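홈 | 제품 | 고객지원 | 내 티켓 | 로그인

이 사이트는 쿠키를 사용합니다. 계속 이용하시면 쿠키 사용에 동의하는 것으로 간주됩니다. [확인] [설정]

티켓 126 — 흰 테이블 상판 누런 얼룩 / 끈적임
제품: Grerenis 다용도 테이블 (화이트)
상태: 해결 대기
접수: 4월

접수 내용
급해서 짧게 씁니다. 상판에 과일 올려뒀던 자리마다 동그랗게 누런 자국 남음. 물티슈로 닦으면 흐려지는데 마르면 다시 보임. 손으로 만지면 살짝 끈적. 서양배가 제일 심하고 사과는 거의 없음. 코팅 불량인지 제가 잘못 닦는건지 모르겠어요. 교환 되는지도 알려주세요.

1차 답변 (오전 10시)
문의 감사합니다. 확인 부탁드려요.
- 얼룩이 손톱에 걸리는지 (걸리면 과즙이 굳은 것, 안 걸리면 착색 가능성)
- 평소 쓰는 세제 이름
- 과일을 바로 올리는지, 그릇에 담는지
- 지금 상판 사진 한 장

고객 회신
손톱에 걸려요 아주 살짝. 세제는 Asadi 주방용, 희석 안 하고 그냥 뿌림. 과일은 사오면 일단 상판에 바로 올려놓고 나중에 그릇으로 옮겨요. 그릇은 Wudinano 두 개, 분홍이랑 회청색. 둘 다 과일용으로 쓰는데 꺼내만 놓고 안 담을 때가 많음;; 사진 첨부합니다. 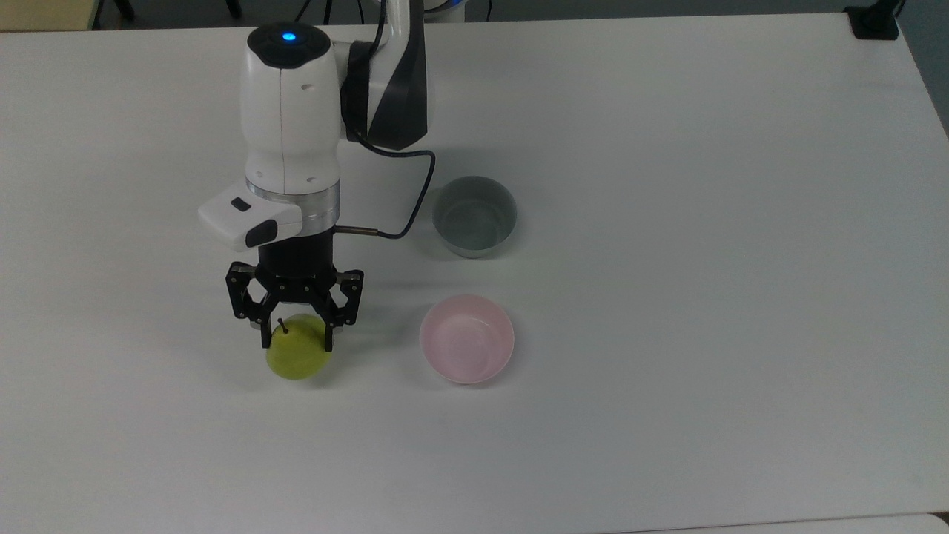 첨부 1. 상판 위 초록 서양배, 오른쪽에 그릇 두 개

2차 답변
사진 잘 받았습니다. 사진만으로는 얼룩 판단이 어려워서 증상 기준으로 안내드려요. 손톱에 걸리고 닦으면 흐려진다면 과즙 당분 + 세제 잔여물일 가능성이 높습니다. 원액을 그대로 뿌리면 막이 남고 거기에 당분이 또 붙어요. 코팅 문제로 보기엔 아직 이릅니다.

아래 순서대로 해보세요.
1) 미지근한 물 적신 행주를 얼룩 위에 2분 올려두기
2) 힘 빼고 닦기. 수세미, 매직블럭 금지 (광택 죽어요)
3) 세제는 물 30배로 희석, 행주에 묻혀서 한번만
4) 맑은 물 행주로 다시 닦고 마른 천으로 마무리
5) 다 마른 뒤 옆에서 빛 비춰 확인

정면에선 안 보이는 막이 비스듬히 보면 보입니다. 5번 꼭 해주세요.

고객 회신 (오후 4시)
해봤어요. 끈적임 없어짐. 자국은 거의 다 빠졌는데 구석에 하나 남았음. 안 걸리고 그냥 색만 연하게 있어요. 이건 오래된 거라 언제 생긴지 기억 안남. 혹시 세제를 Atard 걸로 바꾸면 나을까요?

3차 답변
끈적임이 없어졌으면 잔여물은 맞았던 것 같네요. 남은 하나는 착색일 수 있습니다. 베이킹소다 반죽을 눈에 안 띄는 모서리에 먼저 시험해보시고 괜찮으면 얼룩에만 살살, 문지르지 말고 닦아내세요. 세제는 타사 제품 추천은 못 드리는데, 중성이고 희석해서 쓰시면 뭐든 괜찮습니다. 배는 익으면서 껍질이 물러져 즙이 배어나오기 쉬우니 그릇에 담아 보관해 주세요. 그릇 굽에 물기 있으면 그것도 자국 남습니다.

교환 건: 티켓 151(같은 색상 착색 문의)과 함께 품질팀에 전달했습니다. 남은 얼룩 결과 보고 교환 여부 안내드릴게요. 마른 상태에서 가까이 찍은 사진으로 회신 부탁드립니다.

댓글 3

배순이: 저도 원액 뿌려 썼는데 ㅋㅋ 희석하니까 뽀득해졌어요 감사

흰상판후회중: 착색은 베이킹소다로도 안빠지던데요. 카레 자국 1년째 같이 사는중

지나가다: 분홍 그릇 예쁘네요 얼룩 얘긴데 죄송;;

뉴스레터 구독하고 관리 팁 받아보기 [이메일 입력]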